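Toaster notes: slots, dial, tray

I put off replacing the toaster for most of the spring. The old one had a bread carriage that no longer latched, and I had been holding the lever down by hand. The replacement came from Dillico, a small shop in Brekelham, and it has been on the white table since September.

Dimensions first. The space I had allowed for it is 572 mm long and 226 mm deep, tray included. The toaster takes the larger share and the tray goes to the right. I tried the tray on the left for a while and kept knocking the lever with it. On the right it is clear of the controls and close enough that a slice can go straight across.

The body is matte and light in color, with rounded edges. Fingerprints don't show on it much. They do show on the metal trim around the slots, so that gets a dry cloth every few days. 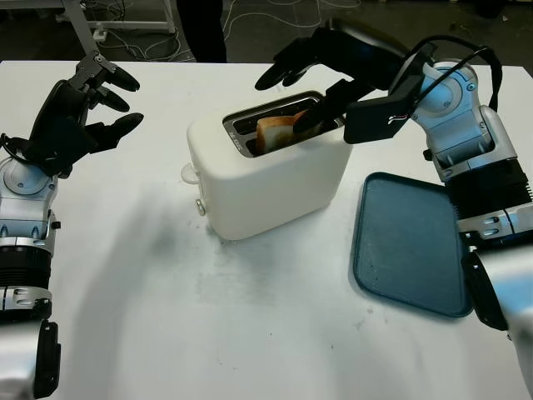
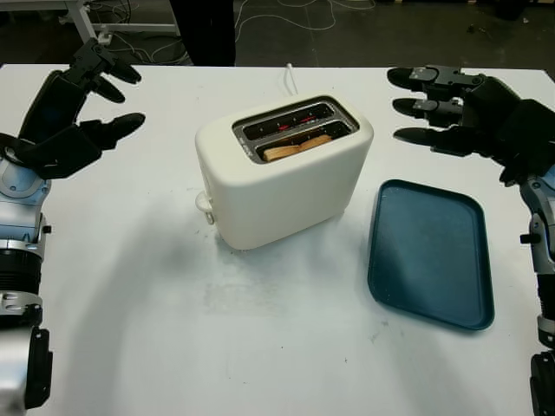

Bread in the slot, teal tray to the right of the toaster.

Browning. I kept a log for the first loaf, using the medium white from Chu, the bakery by the station. One slice at a time, front slot, same dial position, started cold. Mean time to pop was 96 seconds. A second slice put in immediately afterward browns darker at the same setting, so I turn the dial down slightly for it. Frozen slices need a second cycle.

Slot depth. Standard sliced bread goes in without trouble. The tall Dusoditz rye does not go all the way down and leaves a pale strip along the top crust. Turning the slice on its side fixes this if the loaf is narrow enough. Otherwise I toast it, flip it, and give it a short second run.

Crumbs. Unplug it, let it cool, turn it over above the sink. I do this after every 6 loaves. The tray gets rinsed the same day. Its surface marks easily, and scrubbing has made no difference to that.

Still to do: shorten the run of the power cord behind the toaster, and repeat the timing log with the rye.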